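Workshop notebook, Clenstead
9 May 2026

Sorting bench, drinks cans

Carried on with the can recycling trial. The Odoi crusher is back from repair and ran all morning with no jams. Tally on the counter stood at 2,174 when I switched off for lunch. Four sacks are full and tied, and four more are waiting to be gone through by hand.

The magnet still pulls out steel cans well enough. What gets past it is anything with something stuck on — labels, foil, string. Those go in the reject tub until we agree what to do with them. Tape is the worst of it, as the glue smokes in the small furnace and leaves a crust on the melt. Duct tape round a can counts as a reject, however little of it there is.

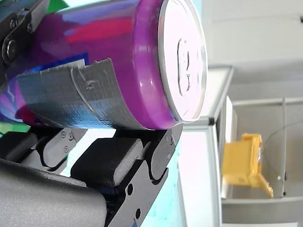

Furnace

Lit it after lunch with the Plestus burner on the low setting. First melt poured clean. Second had a lot of dross, so I skimmed twice and lost more metal than I wanted. Printed cans seem to give more dross than plain ones, but I have not weighed it properly yet. Will run 10 of each next time and write it down.

The Fondasska crucible has a hairline mark near the lip. Chalked a ring round it. Do not use it until it has been looked at.

To do

Order flux
Empty reject tub
New gloves, large
Move the scales away from the door — the draught upsets the reading
Book the yard for July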